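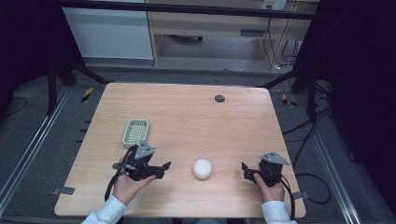
1. Status of the ball-to-basket set

Present: Adel Ashour (chair), Thanasis Karagiannis, Fedir Boiko, Nektarios Pappas (notes). Apologies from Thodoris Kokkinos.

Fedir reported nearly 300 episodes recorded for the Tzanetos set. The target stays at 3,000. Each episode starts with the white ball near the front of the table and both grippers open, and ends with the ball in the green basket.

Thanasis asked for more variety in where the ball starts. Agreed. The basket angle should also change between batches.

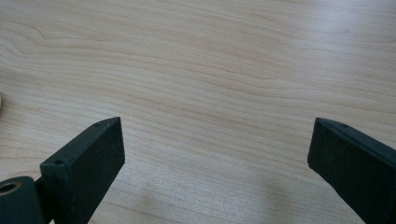
Adel wants the jaws fully open at the start of every episode. In the last batch 70 episodes began with the jaws partly closed. Fedir will tag these and leave them out of training for now.

2. Cables

Nektarios said the right gripper cable limits how far the operator can reach. Longer cables are on order from Ormont. 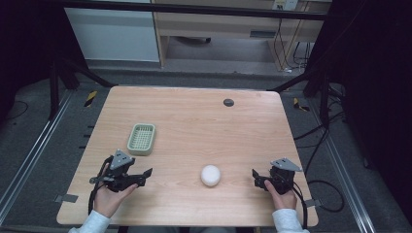 Until they come, operators should check the slack before each batch and stop recording if a cable pulls.

3. Actions

Fedir: tag the 70 episodes.
Thanasis: write up start positions, 2 pages at most.
Thodoris: confirm storage on Nomen.

Next meeting in June, 10:30.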